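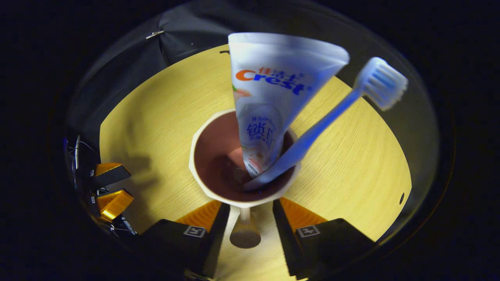 Toothpaste tube stored nozzle down in the toothbrush cup: does it do anything?

Posted in Bathroom & Storage, Sunday, February 24, 2019
968 views, 2 answers

My sister-in-law keeps telling me to stand the toothpaste in the cup with the brush, nozzle end down, crimped end up. She says you get more out of the tube. I've tried it since the holidays and I can't say I see it. What I do see is gunk at the bottom of the cup, and I'm the one who has to scrub it. The tube is Crest, the kind with a flat crimped end, and I squeeze it from the middle like a normal person. Is there any real reason to keep it this way, or is this one of those tips that gets passed around and never tested? Please don't just tell me to buy a holder. I have a cup.

usstead_attic

I was doubtful too, so I'll only tell you what I noticed at home. With a fat new tube it makes no difference at all. Toothpaste is thick and it isn't going to slide anywhere overnight. Once the tube is mostly flat, keeping the nozzle down helps a little, mainly because you aren't pushing the paste back up the tube every time you put it away. Folding the flat end over and pressing it along the edge of the counter did far more for me, and then it doesn't matter how you store it.

The gunk is from the cap. Wipe the nozzle, close it all the way, and most of that goes away. If the brush is standing in the same cup, rinse the cup every couple of days anyway. Water runs down the handle and sits there, toothpaste or no toothpaste.
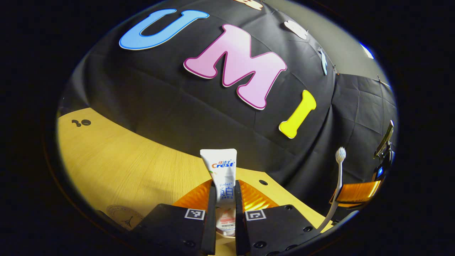 Photo: Momell Home Forum, member upload

A tube with a wide flat cap will stand on the counter cap down with nothing around it, at least while it's full. Try that before you go on scrubbing the cup. Mine started tipping over when it got low, so at that point it went back in with the brush.

I would not believe anybody who gives you a number for how much paste this saves. I saw a post claiming you get 52 extra brushings a year. From what? How big a tube? They didn't say.

Edited in April: still folding the end, still don't care which way it points.

masier_lane

Always nozzle down!! Gravity. My family has done it forever and we never waste any. Also you can cut the tube open with scissors at the end and there is a lot left in there.

thriftyporch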